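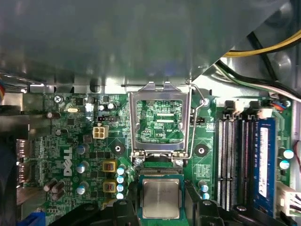
Feng-yi Tsao wrote in to disagree with the January tips: the CPU routine in the Jekum kit should never be the first one a new owner runs, because a bent socket pin costs more than every other beginner mistake put together. Start with memory modules, the letter went on, and leave the processor until the gripper has been zeroed at least twice on the same case.

The point is fair, and the order of the tips below has been changed to match. They apply to the Jekum bench kit (arm, two-finger gripper, wrist camera, parts fixture) used on full-size desktop computers at home or in a small shop. The kit is sold by Golamwood and can also be rented.

Print this page
E-mail this page

Before you start

Unplug the computer, hold the power button for a few seconds, and take off the side cover. Lay the case so the motherboard faces up. Push loose cables toward the drive cage and tie them there. The planning software treats the case as a rigid box and does not know about wires.

Clamp the fixture to the bench frame before clamping anything else. Every stored position is measured from the fixture. If it moves, all of them are wrong by the same amount, and the arm will not report an error.

Gripping a processor

Hold the chip by two opposite edges of the substrate. The fingers should not touch the contacts on the underside or press down on the heat spreader. The default grip force in the Jekum software is 600 on its own scale, set for memory modules and drive brackets. For processors, lower it to 400 and save that as a separate profile. Below that value the chip can tilt in the fingers when the wrist turns.

Wipe the finger faces with isopropyl alcohol and let them dry. Old thermal paste is the usual cause of a chip that sticks on release.

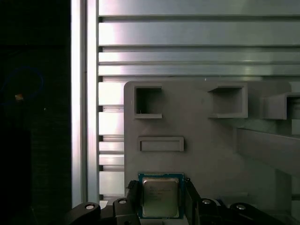 Check the profile name on the screen before each move. The software returns to the default profile after a restart and gives no message. Golamwood confirms this and says a fix is planned.

Seating the chip

1. Open the retention lever and the load plate by hand. The kit has a routine for the lever, but it is slow and slips on stiff springs.

2. Compare the notches on the chip with the socket. The camera check reads the corner mark only, and glare on the heat spreader can hide it. Move the lamp to the side.

3. Run the approach at the lowest speed and stop it 2 mm over the socket. Look from the side. If one edge is lower than the other, back out and grip again.

4. Lower and release. Do not let the arm push. The chip should rest in the socket under its own weight.

5. Before swinging the wrist away, set a keep-out zone for the power supply and the drive cage. The outer finger links are wider than the fingertips, and they reach the metal first.

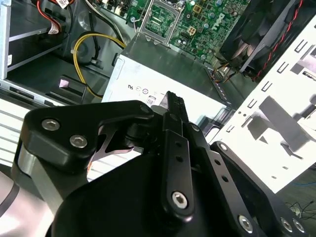
Buy or rent

The rental from Pattinasarany includes the fixture but no spare finger pads. Pads from Stidow fit the same screws and are slightly softer, so repeat the grip test after changing them. For a single computer, the kit takes longer to set up than the job takes by hand. It makes sense for a row of identical machines, where one set of stored positions serves them all.

Print this page
E-mail this page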